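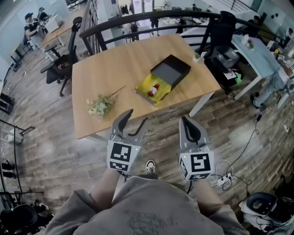
Wosthorpe Makers' Market — Minutes of the June Meeting

Present: Dalal Saab (chair), Abundio Meléndez (minutes), and stallholders as signed in. Apologies from Nitia Soaps.

1. Minutes of last meeting
Agreed with one correction. The deposit on the marquee was paid by Sampaio, not by the market account. Abundio to repay it before the next meeting.

2. Gift stalls
Members selling boxed gifts asked for places near the north door, where people stop on the way out. Dalal will redraw the plan. Small bottles should be boxed before they go on the table — two were knocked over in spring. Tissue and boxes can be ordered jointly from Narkden if we take 400 or more. Names to Abundio.

3. Hall hire
The hall has raised the day rate to $465. After some discussion it was agreed to keep table fees where they are for this season and look again in the fall. One member voted against and asked for that to be noted.

4. Tables
42 tables are booked. The waiting list stays open. Anyone giving up a place should tell Dalal by email, not on the morning.

5. Parking
Unloading at the side gate until 8:30 a.m., then vans move to the lower lot. The school has complained again about the bus bay.

6. Any other business
Card reader signal is still poor at the back of the hall. Abundio to ask about the Wi-Fi password. Request for a second trash can by the coffee stand — agreed.

Meeting closed at 8:50 p.m.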